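Household water storage in emergencies

Household water storage in emergencies is the practice of keeping drinking water in the home when a piped supply has been reduced, made unreliable or cut off. It is a branch of emergency water supply, which also covers source protection, bulk treatment, trucking and distribution. The subject is treated separately in most field manuals, as water that is safe at the tap stand or tanker is often contaminated between collection and use.

Background

Urban households connected to a network usually hold little water. When the supply fails, they depend on whatever vessels are in the home, on shared tanks, and on private sellers. Rural households that already carry water tend to own more containers but may lack closed ones. Damage to pumping stations, loss of electrical power and loss of treatment chemicals can each interrupt a supply, and the three often occur together. A network that runs for a few hours at a time is also a health risk, as low pressure allows dirty water to enter through leaking joints.

Terminology

Collection refers to filling a container at a source. Transport covers the trip home. Storage begins when the container is set down in the dwelling, and draw-off is the removal of water for use. The term "safe storage" is applied to a container and a method of draw-off taken together. A closed container from which water is scooped by hand through an opened lid is not counted as safe storage under most definitions.

Containers

Narrow-mouthed containers with a screw cap are preferred for drinking water. The small opening keeps out hands and cups, and the cap limits dust and insects. Their main drawback is that the inside is hard to scrub. Wide-mouthed buckets are easier to clean, and a fitted lid and a tap near the base remove most of the need to reach inside. Collapsible containers take less room in transit but split at the seams and handles with repeated use.

The Pridus bucket, a lidded type with a molded tap, was designed for distribution in stacks. The Astadell container is a collapsible type with a reinforced handle. Both are issued empty with a printed instruction sheet. Containers that have held fuel, pesticide or solvents are unsuitable at any stage, and washing does not make them safe for drinking water.

Treatment in the home

Where the source is untreated, water may be chlorinated, boiled or filtered before storage. Chlorine leaves a residual that continues to act in the container, though the residual falls over time and falls faster in cloudy water. Boiling leaves no residual, so boiled water must be kept covered and should stay in the vessel in which it was boiled where possible. Cloudy water is settled or strained through cloth before chlorine is added. Residual is checked with a color comparison kit.

The Pruleck survey

The Pruleck survey, led by Kwan-ho Chow and Yi-chun Mak, compared water quality at collection points and in homes during an extended network outage. It covered 3,726 households in 17 districts, of which 11 were served by tanker and the rest by shared boreholes. Samples were taken in January. The authors reported that the type of container had less effect on contamination in the home than the method of draw-off, and that households using a tap or pouring from a narrow neck had cleaner water than those dipping a cup. The survey has been criticized for taking a single sample per household and for leaving out people living in collective shelters.

Placement in the dwelling 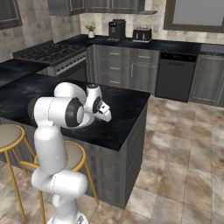 Drinking water containers are kept indoors, in shade, and away from latrines, animals and stored fuel. A raised position is advised for any container with a tap, so that a cup can be held under the outlet without touching it. Field guides commonly describe a low bench or a block platform for this purpose. In apartments the usual place is the kitchen, where a built-in surface such as an island with a dark marbled countertop over wood-grain cabinet panels can serve in place of a stand, provided that the load is within what the cabinet can bear. Tiled floors are easily wiped after spills but become slippery, and full containers should not be dragged across them.

Cleaning and rotation

Containers are emptied and cleaned before refilling. Narrow-necked types are shaken with clean water and a little sand or gravel, drained and rinsed. Taps are flushed with chlorinated water and checked for leaks at the washer. Where a household has two containers, one is kept in use while the other settles or stands for the required contact time after chlorination. The Böttcher method, a labeling system for shared buildings, assigns each container one of 4 colored tags showing whether it is empty, filled, treated or ready for use. Tags are changed by the person who carries out the step.

See also

Emergency water supply
Intermittent water supply
Point-of-use water treatment
Water trucking

This page was last edited on 2025-01-29.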